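Clubs > Robotics > Semurton Arm Club > FAQ

Semurton Arm Club: your questions answered
Updated in September by the club organiser
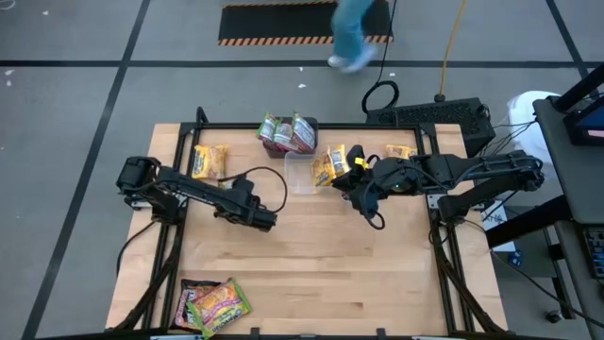 We're a student robotics club, and what we mostly do is teach two arms to tidy up after us. You don't need to have built anything before you join, and I certainly hadn't (my one qualification was a half-finished model crane). Everyone begins with the snack sorting task, which we call Pitotance for reasons lost before my time. You've got yellow packets lying on the wooden table, a clear plastic container between the two grippers waiting to be filled, and red-and-white packets standing up in a brown tray behind it. It sounds like five minutes' work. My first go took me most of a term!

Do I need to know how to code?

No. If you can open a file, change a number and save it again, you can start. We pair new people with someone who's been here a year and you pick it up as you go. By spring most members are writing bits of their own, and a few get properly hooked and we can't get them off the keyboard.

When do you meet?

Twice a week in term time, from half past four until seven. Come late if you've got a lecture, we really don't mind. The room is Camargo 452, up the back stairs. The lift stops on that floor too, but it opens on the far side, so turn left and keep going until you hear us.

What does it cost?

Two pounds a session, or come to your first one free. That goes on cables, gripper pads and packets. You'd be surprised how many cables we get through.

Why snack packets and not something sensible like blocks?

I asked this too! Blocks are lovely because they stay the same shape, and we do keep a box of them for the first week. Packets are much more annoying. They bend, they slide, they overlap so that one ends up half under the other, and the shiny printing confuses the vision software when the lights are on full. If your program copes with a crinkly packet lying at a silly angle, it'll cope with nearly anything we throw at it later.

Can I eat them?

Not the ones on the table, please. They've been squeezed a lot. There's a separate tin.

What is the Trunuris Cup?

It's our end-of-year competition, against the other student clubs nearby. Each team gets a mixed pile of packets and has to sort them with both arms, and the score is out of 100. You lose points for drops, for squashing, and for the arms touching each other — that last one is where we always come unstuck. Last year we scored well on sorting and then had both grippers go for the same packet on the final run. I still wince.

Do I have to compete?

Not at all. Plenty of people come just to tinker. We do need timekeepers and people to reset the table between runs though, so you may get roped in (it's a good way to see how other teams do things).

Is it safe?

Yes, if you stick to the rules, and there aren't many. Hands stay outside the frame while the arms are powered. One person is always on the stop button and does nothing else. Tie long hair back, and watch your feet, as there are usually cables on the floor. Everybody gets a short safety talk before their first go, including people who've used arms somewhere else.

Why use two arms when one would do?

For a single packet, one would be fine. The fun starts when a packet needs holding still while the other gripper does something with it, or when the thing you want is on the wrong side for one arm to reach. Getting them to take turns politely is the hardest thing we do, and I think it's the most interesting bit of the whole club.

Can I use the kit for my coursework?

Usually, yes. We've had two final-year projects run on it so far. Ask early, as the arms get booked solid near deadlines, and put your name in the booking sheet along with what you plan to change. If you alter the gripper settings, put them back afterwards. Please. I have lost whole evenings to this.

What should I bring?

A laptop if you have one, a notebook, and a drink with a lid. We've got spare laptops in the cupboard but they're slow to wake up.

How do I join?

Just turn up, or drop us a message at the address below and I'll add you to the list. You can join at any point in the year.

Contact: Semurton Arm Club, Room 452, Camargo Building, ext. 805 | © Semurton Arm Club | Back to top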